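Episode 262. Clodagh reset the kitchen, put her hands back in the controllers, breathed out. Half four in the morning at Stesgate and the heating off again.

Thirty more by breakfast. Horgan wanted the blue box in the microwave, thirty ways, all clean, so the model could learn what people just do. Reach, tilt, let go. She'd started to dream in it. Marble, grey arm, marble.

Go in low this time. Slower. Wrist round a bit, no, too much. Back.

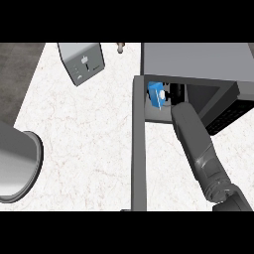
Hüsnü said over the headset that she was doing it too well. The learner needed some wobble in it, he said, a few near misses with a recovery, or it would never know how to get itself out of trouble. Five sloppy ones, please. Then she could go home.

"Sloppy how?"

"Like your tired."

She was tired. She did the next one without trying at all, overshot, stopped, came round again from the side. Saved it. Typed "recovery" in the notes box and spelt it wrong, left it.

Two more like that. At teh end of the second she noticed her own hand had stayed out in front of her, in the cold, still holding nothing.

"Lovely," Hüsnü said. "Again."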